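Print this entry | E-mail this entry

Plurkico project notebook – sorting team
28 May 2024

Short one today, room closes early and I still have to write up the July plan.

Task for this week stays the same: small parts into the smoky organizer, one item per compartment, with the hand-held grippers. Everyone who wants to be an operator at the Urban meet has to log demos first. I have 9 good ones from this session, rest got thrown out (see bottom).

Setup notes before I forget:
– organizer on the left of the white table, long side toward the operator
– ring starts out on the table, in the open, never touching the organizer
– gripper fingers fully open at the start of every run. FULLY. Half open starts made a mess of the labels last week
– say "go" out loud so both operators start together

Two grippers at once is still the hard bit. When we only ran one, the approach was easy to repeat, everybody came in from the same side and the paths looked like each other. With two the hands want to cross over the organizer and then one of them has to wait. Tried a rule: whoever is nearer the ring takes the ring, other one stays up and out of the way. Works OK if you say it before the run, falls apart if you try to agree on it in the middle.

The thin ring is the worst item we have. It lies flat and there's hardly any edge to get hold of. What helps is coming down low with the fingers almost on the table, then closing slow. Too fast and it skates off. Dropping it from high up over the tray is a bad idea too, it bounces off a divider and ends up one compartment over, which the scorer counts as a miss. Metal parts are much easier, they're chunkier and stay where you put them. 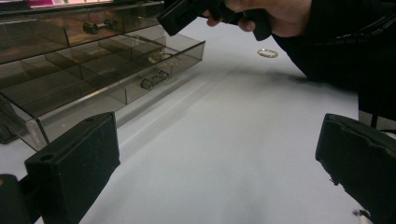
Gold ring on the table, two metal parts in the organizer. Fingers open.

Lighting. Glare on the tinted acrylic is a real problem for whoever does the labels. The rims go bright and then you can't tell which wall is in front and which is behind, the dividers all show through each other. I want to try turning the lamp away from the table and bouncing it off the wall. Also shadows on the table top, soft ones, less of a worry. Last session's model mistook a shadow for a part once, but that was with the Cendex weights, which we dropped anyway.

Gripper notes. Check the finger edges before every session. If one is chipped or fraying, write it on the whiteboard and keep using it unless the grip slips. We have 2 spare sets printed and I don't want to burn through them before July. Next print: lower the infill? Ask in the group chat. The Esent filament was fine for the blocks but stringy on anything thin, so keep it for the fingers and use the other roll for the mounts.

Cable: keep it behind the sleeve side, not over the table. Long sleeves are OK I guess but push them up if you can, a dark sleeve takes up a big chunk of the view and black gripper on black sleeve is no fun to seperate later.

Data so far: 566 demos in the shared folder counting today. Naming is still all over the place. Please please use the item name first, then the compartment, then your intials. I renamed a whole batch tonight and would rather not do it agian.

Thrown out today, reasons:
– started before the "go" (several, you know who you are)
– ring slid under the organizer. Lift with both hands, do NOT drag, it scratches
– somebody talking to me and I forgot to press record. My fault
– right gripper lost tracking when held too close to the organizer, path jumps all over. Reset fixed it, no idea why

Open question from the Plurkico rules sheet – does an item standing on end in its compartment count as placed? I read it as yes as long as it's below the rim. Want that in writing before the meet. Sent a mail to the Urban organizers, no answer yet.

To do next time
– 7 more ring runs, left hand only, nobody has done enough of those
– lamp test, same item, lamp in both positions
– second organizer? clear one would be easier to label but then we're training on the wrong thing. leave it for now
– charge BOTH grippers the night before
– tape marks for the organizer corners, it keeps creeping toward the edge and then runs don't match

Training job is queued on the lab machine under the sorting login, don't kill it. Will look at the curves in the morning.

Print this entry | E-mail this entry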